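Last updated 3rd October

Setting Up Your Plelto Rowing Machine: First Rows

1. Slide the seat all the way forward and strap both feet in, snug across the widest part of your shoes.
2. Set the resistance dial to 2. It will feel too easy, and that is just fine for your first week!

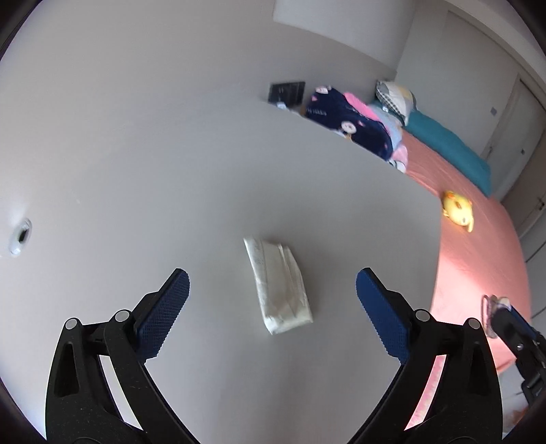 Soledad Olivares wrote in to say that she started on a higher setting and her lower back complained for days, so please do take it slow.

3. Push with your legs first, then lean back a little, then pull the handle in to your ribs (the arms always come last, even when you're tired).

Caution: Never let go of the handle while the cord is pulled out.

Note: Tie back long hair and tuck in loose shirts before you row.

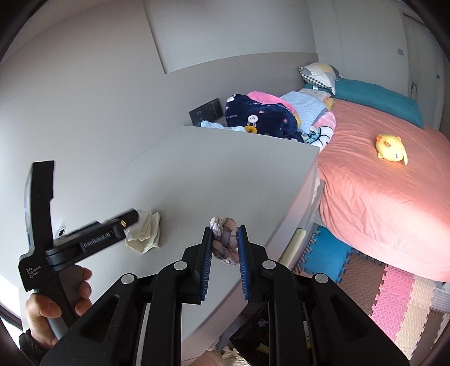
Fig. 2. Scrunchie between the grip pads.

4. Let the handle back in gently and unstrap your feet.

79 shares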